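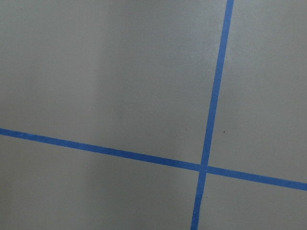 Cinta azul Zedari cruzada sobre superficie gris mate

¡La cinta que más uso en el taller! Es de un azul vivo que se ve desde la puerta, y los bordes quedan limpios, bien rectos. Yo marco con ella las zonas de trabajo (y algún que otro cruce, como el de la foto) y la corto con tijera - a mano también se puede, pero me sale peor. Rollo de 50 m, o paquete de 3 si vas a marcar en serio. Se despega despacito, tirando hacia atrás.

Ref. 1182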